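Minutes – Specimen Processing Subgroup, Predthorpe
Thursday, 2:00 p.m.

1. Minutes of the previous meeting
Accepted with one correction: the transport medium in item 4 should read "skim milk tryptone glucose glycerol."

2. Throat swab culture, interim figures
Of 1388 swabs received since March, 449 grew group A streptococcus on sheep blood agar at 48 hours. Identity was confirmed by bacitracin disk and latex grouping. A further 13 plates were overgrown and could not be read; these stay in the denominator.

The Ernow clinic swabs gave a lower yield than those taken on site. Transit time is the likely cause – the courier run now leaves after the evening clinic and the swabs are held overnight. No change in swab type was recorded.
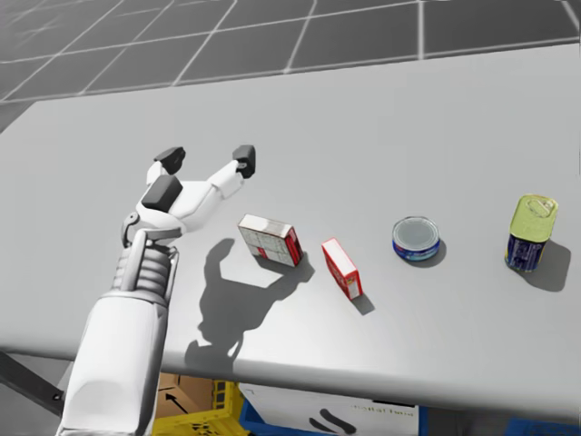 Nakajima asked whether the overnight swabs had been held at 4 degrees or at room temperature, and said the two groups should not be pooled until this is known. The log sheets do not record it. Agreed that storage temperature will be added to the receipt form and that the Ernow results will be reported separately until then.

3. Latex kit, change of lot
The new Drorex lot gave weak agglutination with 2 of the stored group C strains. Group A and group G controls were satisfactory. Both strains are to be repeated from fresh subculture before the supplier is contacted. The old lot remains in use for reporting.

4. Incubator CO2
Readings drifted below 5% over one weekend. The sensor has been recalibrated. Plates from that weekend were reincubated and read again, with no change in result.

5. Frozen isolates
Duplicate vials to be moved to the second freezer. Box labels must carry the accession range – handwritten dates alone are not enough.

Actions
Receipt form to be revised: specimen reception.
Repeat latex grouping: bench 2.
CO2 log to be circulated before the next meeting.

Meeting closed 3:10 p.m.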